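El agua de la oficina

14 de julio de 2020

Llevaba tiempo queriendo escribir sobre el rincón del agua, que parece una tontería hasta que un día vas con el vaso y no sale nada. En Kubiak nos turnamos para ocuparnos de él y este mes me toca a mí. Bogdan Michalski, que lo llevó antes, me dejó una hoja con sus notas y poco más.

Usamos garrafas de plástico transparente con tapón y asa rojos. Las trae Hilow, que también se lleva los envases vacíos. El reparto nos sale a 34 por entrega, y con el calor de julio pedimos más a menudo. Antes comprábamos botellas pequeñas y la bolsa de reciclaje se llenaba enseguida. Prefiero las garrafas, aunque pesen.

El dispensador es blanco y va en el centro del mueble largo, también blanco, que tenemos contra la pared. Las garrafas las dejamos en el suelo, delante y un poco a la derecha. He pensado en meterlas en el almacén, pero entonces hay que cargarlas por todo el pasillo cada vez que se acaba una.

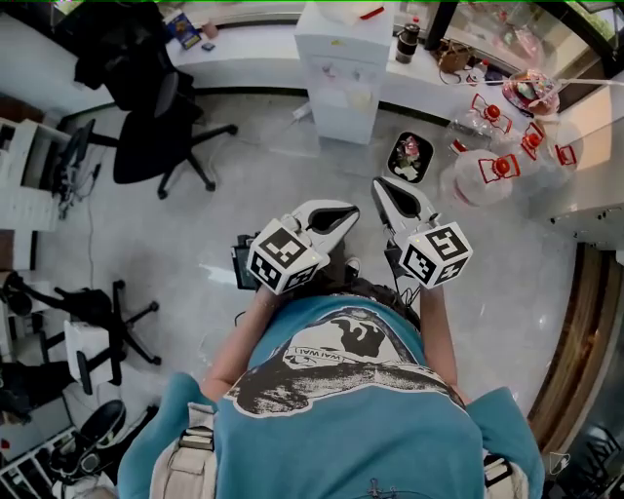

Lo primero que quiero cambiar es el cable. El del dispensador va por el suelo hacia la izquierda y pasa por donde uno se pone a llenar el vaso. He pedido a Priris una canaleta adhesiva de las bajas, blanca, para llevarlo pegado a la pared. Si no llega esta semana lo sujetaré con cinta, que es feo pero sirve.

Lo segundo es la bandeja negra con las cosas rosas, blancas y verdes. Está en el suelo, junto a las garrafas, y para barrer hay que moverla. La quiero subir al mueble, a un lado del dispensador, y dejar libre esa parte de las baldosas. El suelo es gris claro y con brillo, así que cualquier gota se nota y resbala bastante. Paso la mopa después de cada cambio de garrafa y lo recomiendo a quien venga detrás.

También toca mirar la estantería blanca del fondo, la que está contra la pared de ladrillo. Es de huecos cuadrados y solo unos cuantos tienen algo dentro. Los vasos limpios podrían ir ahí - ahora andan repartidos por los cajones - y el hueco de al lado serviría para las bayetas y los recambios. Le pregunté a Bogdan si había algún motivo para no usarla y me dijo que no, que nunca se le había ocurrido.
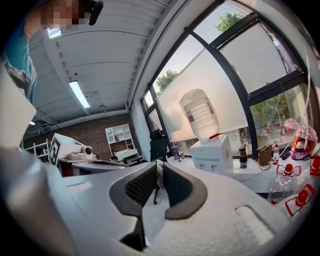
La estantería contra el ladrillo y el ventanal de marcos negros.

De la ventana no pienso tocar nada. El film translúcido tapa parte de los cristales y por lo que queda libre se ven las plantas de fuera. Eso sí, las garrafas no las pondría en ese lado, porque no quiero que les dé el sol.

Próximo pedido a Hilow: cuando queden dos llenas. El teléfono está en la hoja de Bogdan, dentro del primer cajón.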